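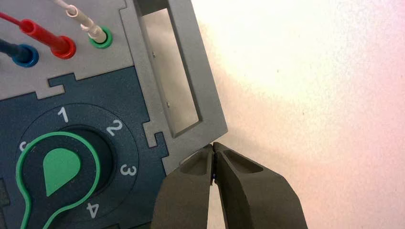
Zwischenbericht der Robotik-AG, zweites Förderhalbjahr

Stand der Arbeiten

Der Aufgabenkasten steht, und er ist stabiler als unser Zeitplan. Seit November üben die Schülerinnen und Schüler mit der Plomport-Steuerung drei Aufgaben: Messleitungen umstecken, Kippschalter umlegen, Drehknopf auf die angesagte Zahl stellen. Von 133 protokollierten Durchläufen haben wir 63 als bestanden gewertet. Die Gruppe von Nives Farina wollte 64 melden, doch der strittige Versuch endete auf halbem Weg zwischen zwei Ziffern — und die Wettbewerbsordnung kennt keine halben Ziffern.

Am zuverlässigsten klappt der Drehknopf. Der große grüne Griff verzeiht viel, die Stecker verzeihen nichts. Wer schräg ansetzt, schiebt den ganzen Kasten über den Tisch.
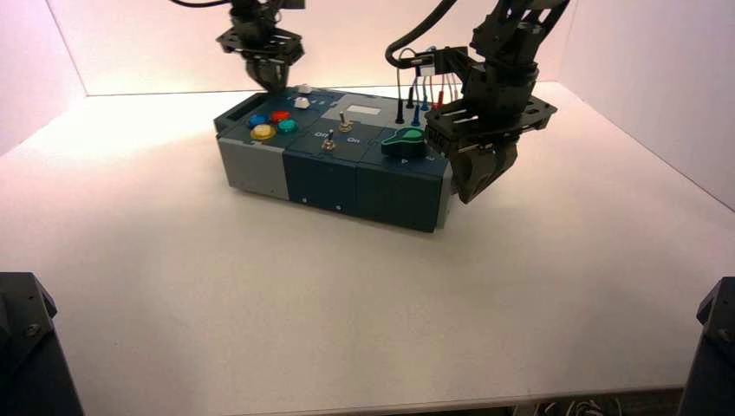
Deshalb beginnt inzwischen jeder Durchlauf mit einer festen Ausgangsstellung beider Arme, die im Team Pikero von Hand geprüft wird. Das kostet vier Minuten pro Sitzung und hat uns eine Menge Diskussionen erspart, wenn auch nicht alle. Ungeklärt ist weiterhin, ob der linke Arm die Taster übernehmen soll oder ob beide sich abwechseln. Die Abstimmung dazu ging unentschieden aus, die Wiederholung ebenfalls.

Mittelverwendung

Ausgegeben wurden bisher 34 Prozent der bewilligten Summe, vor allem für Ersatzleitungen und Greiferbacken. Der Posten »Unvorhergesehenes« ist aufgebraucht, was vorherzusehen war. Die Rechnung der Firma Negri liegt bei, die von Ternix kommt nach Auskunft von Ternix demnächst, wie schon im letzten Bericht.

Nächste Schritte

Bis zum Regionalentscheid soll die Steckaufgabe ohne Eingriff von außen laufen. Den Fahrtkostenantrag reicht Frau Farina gesondert ein.

Concetta Sanna, AG-Leitung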